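Thread on the lane-following release everybody in my feed spent Saturday being excited about. I read the code and ran it on our own road logs. Mixed feelings, mostly the grumpy kind. 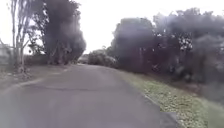
1/ The claim is that the Faditz planner "needs no lane markings." Fine, but what does it use instead? I went through the config, and the cost map is built from one segmentation class called drivable, plus a penalty for getting near its boundary. So the whole thing rests on where the segmenter thinks the pavement stops. On a road like this one, no painted lines anywhere, the right side gives you a darker grey strip between asphalt and grass. The left gives you uneven dusty dirt with small tufts of vegetation. Guess which side the boundary wanders on.

2/ I ran 900 frames from the Clallville loop through the stock weights. In 63 of them the drivable mask spilled onto the left verge far enough to shift the planned path. The demo video has curbs on both sides the whole way. I checked twice.

3/ "But the temporal filter fixes that." It smooths it. If the mask is wrong for one frame, great. If it's wrong for two seconds straight, you now have a very smooth wrong path, and the confidence value goes UP while it happens. I'd love to be told I'm misreading filter.py.

4/ Second gripe, the patch line. There's a pale curved streak on the left of the road in that picture, probably old resurfacing. The edge refinement step likes curves with good contrast. With refinement on, the boundary snaps to the streak. With it off, it doesn't. Guess what the default is.

5/ Evdokia Gkikas pointed out that you can turn up the prior on road width and most of this goes away. True, I tried it. Then the planner gets weird where the road bends right and narrows into the trees, and it slows to a crawl for no reason I can find in the logs. Pick your poison.

6/ Stuff I liked, so I don't get yelled at: the replay tool is great. Scrubbing through a log with the cost map drawn on top, no rebuild, no fighting with message types. I'd use it with a different planner tomorrow. Whoever wrote the Stomen log importer, thank you.

7/ What I'd want before putting this on anything heavy: separate left and right boundary confidence, a hard stop when one side drops out, and benchmark numbers from roads with a dirt shoulder. The published table has 545 clips. I couldn't find a single one tagged unpaved edge.

8/ Noreen Noonan is rerunning my set with the retrained Ponce weights this week. If the 63 drops to something boring I'll post it here and eat my words. Config diff is in the replies, please poke holes in it.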